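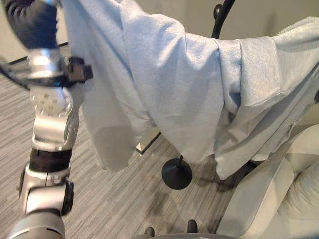 Garment handling cell: sleeve, hand and grip setup

Applies to the two-arm garment cell at Ernamwood, with the Lovska arms, the Betancur multi-finger hands and Gakmont cell software. Most of it carries over to any arm that works in a fabric sleeve and handles clothing. Wiring and the first power-up are covered on a separate page. Start from a cell that is homed, fault-free and on the charger or wall supply.

Plan on a full morning the first time. After that, a sleeve change and grip check on one side fits between two runs.

Before you start

You need a lint roller, a soft brush with nylon bristles, isopropyl alcohol, lint-free wipes, a 2.5 mm hex key, a steel rule at least 400 mm long, a flashlight, and two test garments. One garment should be heavy fleece and the other thin jersey. Wash both once before use. New fabric carries sizing that makes it stiffer than anything the cell will see later, and grip values set on it will be too low.

Put the cell in Service mode and press the stop button on the side you are working on. The status page must show that arm as disabled. Do not rely on the software pause. A paused arm still holds torque and will move if someone clears the pause from the other console.

1. Clear the working area

Move chairs and loose furniture out past the reach of both arms. If something has to stay, enter it on the keep-out map before going further. Fabric hanging from a hand reaches a good deal lower than the hand does, and the planner only knows about the hand unless you tell it otherwise. In Gakmont, open Workspace, then Carried Load, and set the hang length to 772 mm for adult tops. Leave the sway margin at its default.

Stands and racks should be tested by hand. Pull sideways at the top with the force you would use to take down a coat. If the base lifts, add weight to it. A stand that rocks shifts the garment after the camera has located it, and the next grasp will miss.

2. Remove and inspect the sleeve

The sleeve keeps lint and loose threads out of the arm joints. Open the upper clamp first, then roll the sleeve down over the hand. Do not pull it off by the hem. The ribbing stretches, and a stretched hem creeps down over the fingers within a few days of use.

Turn the sleeve inside out and run the roller along it. Look for shiny patches where the fabric rubs against the elbow. A shiny patch is acceptable. A hole of any size is not, since a finger of the other hand can catch in it during a handover.

Wipe the arm housings while they are bare. Check the band below the elbow for frayed edges and the module seams for packed lint. Brush lint outward, away from the seam.

3. Refit the sleeve

Roll the sleeve up from the hand end and seat the top in its clamp. Tighten the clamp screw until the sleeve no longer turns by hand, then stop. Overtightening leaves a ridge that shows up as drag on the shoulder joint.

Bend the elbow to its limit and straighten it again several times by hand, with the brakes released. Slack will collect in folds on the inside of the bend. Work it upward toward the clamp. Some folding is normal and does no harm as long as the folds stay clear of the wrist camera. Now point the hand straight down and look at the hem.
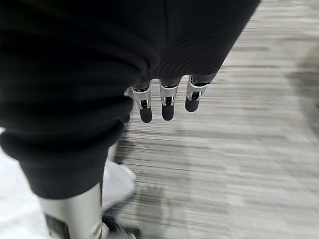
The hem should end above the finger joint brackets with the hand open and also with it closed. Check both. The closed position pulls the thumb side of the sleeve forward, and a hem that looked fine when open can end up between a linkage and its bracket. If it sits too low, roll the edge under once and secure it with the inner snaps. Do not use tape. It leaves adhesive on the linkages, and lint sticks to that for months.

Check the rotation as well. The long seam belongs on the outside of the forearm, away from the camera. Turn the wrist through its full range and back. If the seam has moved when the wrist returns, the sleeve is one size too large.

4. Clean the fingers

Brush each joint from the back with the finger straight, then again with it bent. Threads wind around the joint pins and are hard to see when dark. Shine the flashlight through the openings from the side. Pull threads out with tweezers — never cut them in place, as the short ends work their way inward.

Wipe the fingertip pads with alcohol and let them dry in the air. Replace any pad with a smooth spot at the contact area. Pads on one hand should be replaced as a set, or the newest one will do most of the gripping.

5. Zero the finger sensors

Enable the arm and send the hand to its open pose, pointing down, with nothing in it. Run Hand, Zero Sensors. Keep away from the arm while this runs. The readings should settle in a few seconds. If one finger keeps drifting, look again for threads in that joint before suspecting the sensor. Nearly 38 percent of the drift faults in our own log were closed with a brush.

6. Set the grip

Set the fleece first. Lay it over the stand, run a single pick at the default grip current of 340 mA, and watch the cloth at the fingertips. The fold should stay put while the arm lifts. If it creeps, raise the current in small steps and repeat the pick from the beginning each time. Do not raise it with the cloth already in the hand, as the result will not match a fresh grasp.

Then set the jersey. Thin cloth needs a deeper pinch more than a stronger one. Increase the approach depth until the fingertips gather a fold before they close. With two layers or two garments in contact, check from the wrist view which cloth the tip is pressing on, and whether any of it has slipped up between the finger segments.
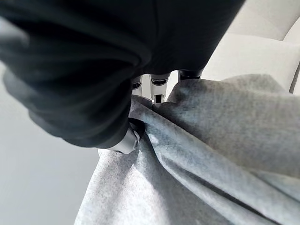
7. Test and save

Run ten picks with each garment at half speed, then ten at full speed. Between picks, drop the garment and let it land as it falls. Neatly placed cloth gives a better score than the cell deserves.

A pick fails if the cloth slips, if the hand takes hold of its own sleeve, or if the hem crosses a bracket. For slips, go back to step 6. For the other two, go back to step 3 and leave the grip values alone.

Save the values under the sleeve size and the hand serial number. Values from the left hand should not be copied to the right, even when both were fitted at the same time.

Routine care

Roll the sleeves at the end of each shift. Brush the finger joints daily during heavy fleece work and weekly otherwise. Wash sleeves cold, without softener, and dry them flat. Softener reduces friction on the ribbing and lets the sleeve slide in its clamp. After any sleeve change, repeat steps 3, 5 and 7. Step 6 is needed again only when the pads or the type of garment change.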